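Filed under: Grant Updates / Community Meals

Last updated: August

Dear Dragica and everyone at the Mindach Fund,

Thank you for your patience with this one, which I meant to send before the summer menus took over my desk. The short version is that the lunch club is in good health and fuller than we planned for. We have served 3852 lunches since your grant came through, against the 3200 we promised you, and our regulars now arrive well before noon to get the seats by the window.

Food remains our biggest cost. Brusteck still lets us have root vegetables at the wholesale price (bless them), but the bread bill went up and we finished the period $959 over on groceries. I moved $700 across from the printing line to cover most of it, as you and I discussed on the phone, and the rest came out of the raffle. 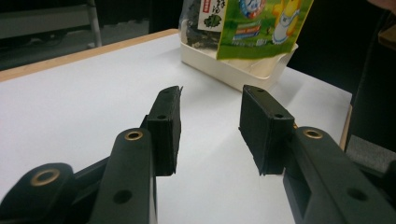 White tabletop, August.

The Prosier Street site opened two weeks behind schedule while we waited on the sink inspection. It passed, and Leif Fjeld now cooks there twice a week. His fish soup has a following! We would like to keep $400 aside for a second soup kettle, if you are agreeable, and I'll send the quote along with the next report.

Warmly,
Stan

3 comments

Marlene: My mother looks forward to this all week. Thank you.

T. Oakes: Is Prosier Street open to folks under 60?

Stan: Yes, come along, lunch is at 12:15.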